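Week 2 notes: collecting demos

OK, so last time I promised we'd get to the messy part! A policy only learns what you show it, and if all 100 of your demos start from the same pose, it'll be lost the minute the case shifts an inch (ask Ibsa, he has opinions).
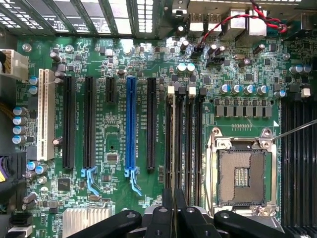 So mix it up -- turn the case, change the lights, start high, start low. Keep your fumbles too, as long as you recover from them. I'd take 20 varied demos over a big pile of copies any day. Label each one before you start the next, and send Wubit your log by 2 pm.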